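Household Water Use in Muston: Summary of Findings

Course project report, Department of Geography

2. Method

The survey form was delivered to 342 households in the two districts served by the Husar pumping station. Respondents were asked to read their own meters on the first and last day of July and to record any outdoor use separately. Forms with a missing second reading were set aside. Meter types were not uniform - older homes on the Fonine side still have dial meters, which are harder to read.

3. Results

Outdoor watering accounted for most of the difference between the two districts. Homes with lots larger than 200 square meters used more water in the evening than in the morning. Households that reported a leak in the past year did not differ clearly from the others. The Dileo district returned fewer forms, and its results should be read with caution.

4. Limits of the Study

The survey covered one month only, and it was a dry one. Self-reported readings were not checked against utility bills. 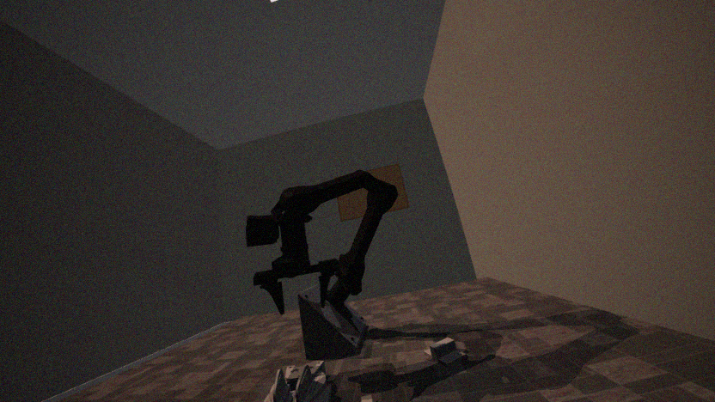

Muston, March 2011

5. Recommendations

The project group recommends that the survey be repeated in a winter month, with a sample of at least 100 homes in each district. A printed guide to reading dial meters should be enclosed with each form. Rain barrels were mentioned by 10 respondents and could be treated as a separate question.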